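Search this site Search

The Minister of Transport, Vilho Ojala, arrived at the Stokcombe works on Sunday to receive the first Jiltis freighter. He was welcomed by Édgar Valderrama, director of the Rarard company, and by 174 members of the assembly staff.

"The Republic thanks you," the Minister said. "May this aircraft serve for many years."

Mr. Valderrama presented him with the keys. The Jiltis had no keys. The Minister accepted them and placed them in his coat.

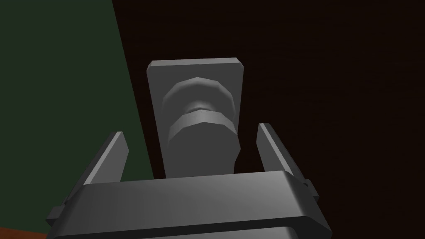 The delegation then proceeded to the runway, where the freighter was to depart at noon. At 2 p.m. the band was permitted to sit. The Minister asked whether the keys were required, and Mr. Valderrama replied that the matter was under review.

Contact the Press Office | © Rarard | Back to top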